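Does a Tray Make Clearing a Table Faster? A Report on the Shared Lunch Table

Course project, Household and Workplace Routines
16 Oct 2020

Background

Our group started with a claim that we did not believe. The Stedurell home organizing guide, which two of us had read for an earlier class, says that putting a tray on a shared table "cuts clearing time in half." The guide gives no source. It does not say what kind of table, how many dishes, or who was doing the clearing. It also sells trays, in the back pages, and we thought that was worth keeping in mind.

The same advice shows up in other places, usually worded so closely that we suspect everybody is copying everybody else. We found it in the leaflet that came with a Grusby dish rack and on the Prernent housewares blog. None of them reported a test. So the question for this project was a plain one: if people have a tray in front of them, do they clear a table faster, and do they leave less behind?

What we expected

Most of us expected a small effect or none. Picking up a cup takes the same time wherever it ends up. A tray saves walking, and walking is only a large part of the job if the sink is far away. In the Goossens building the sink is seven steps from the table. One member of the group disagreed and thought the tray would work as a kind of reminder, so that people would notice dishes they otherwise would have walked away from. We wrote both predictions down before starting so that nobody could change sides later.

Materials

We kept the table setting cheap and close to what people leave behind after lunch. The items were a flat plate, a paper cup, a fork, a spoon, and a plastic tray with raised edges. We also kept a potted plant on the table. The plant was argued over. Half of the group wanted it gone as clutter, and the other half said that real tables have things on them that are not supposed to be cleared, and that a test on a bare table would tell us very little. The second half won, and I think they were right, although it made the sessions harder to score.

The paper cup was a compromise. A ceramic mug would have been more like home, but with a paper cup a person has to decide whether it is trash or a dish, and that decision is part of clearing. We did not tell anyone which it was.

Method

Each session began with the same instruction: "Please clear the table." We did not say what "clear" meant. In the tray sessions the tray was already on the table, and in the other sessions it was kept in a cupboard. We timed from the end of the instruction until the person said they were done. Then we wrote down what was still on the table and where everything else had gone.

We meant to mark the position of each item with tape so that the layout would be identical every time. This lasted one afternoon. People could see the tape and began treating it as a puzzle, asking whether the fork was "supposed" to go back to its mark. After that we placed things by eye, which means that the layouts vary more than we would like. Sometimes the cup started out in the tray and sometimes beside it. We did not record this for the early sessions, and it is a real hole in the data.
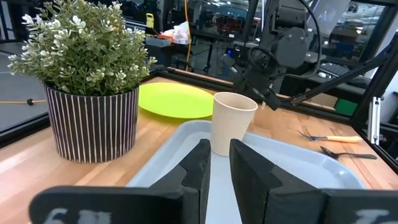

Results

The guide's claim did not hold up. Sessions with the tray were a little shorter on the whole, but the two sets of times overlapped so much that we would not bet on the difference. Nothing we saw was anywhere near half.

What did change was the order of work. Without a tray, people usually took the plate first, put the fork and spoon on it, and carried the cup in the other hand. The plate became the tray. This seems obvious now, but none of us had predicted it, and it explains why adding a real tray did so little. With the tray out, some people loaded everything on it in one go. Others emptied it first, wiped it, and then loaded it again, and that made them slower than if it had stayed in the cupboard.

The reminder idea did slightly better. Fewer forks and spoons were left behind in the tray sessions. But the tray itself was left on the table in several of them, with the cup still in it, by people who told us they were finished. Does a cup in a tray count as cleared? We could not agree. If it does, the tray helps. If it does not, the tray gives people a tidy-looking place to stop early. I lean toward the second reading, and the rest of the group asked me to note that this is my opinion.

The plant was moved more often than we thought it would be. A few people took it for part of the job and put it on the counter.

Problems with this study

We only used one table and one room. Everyone who took part knew at least one member of the group, and they knew they were being timed, so they probably hurried. The order of the sessions was not properly mixed: most of the tray sessions came later, when some people had already done it once without. That alone could account for the small time difference, and we have no way to separate the two.

We also never tested a table with more dishes. A tray may well pay off with a full family dinner - that would be more walking, and one plate could not hold it all. Anyone who reads this as proof that trays are useless is making the same mistake as the guide.

Next steps

We would like to repeat the test in December with a second table farther from the sink. The starting place of the cup should be written down every time. The instruction needs another look too, as "clear" turned out to mean three different things to the people we asked. We may also try it with no plate at all, to see whether the tray finally earns its place when there is nothing else to stack things on.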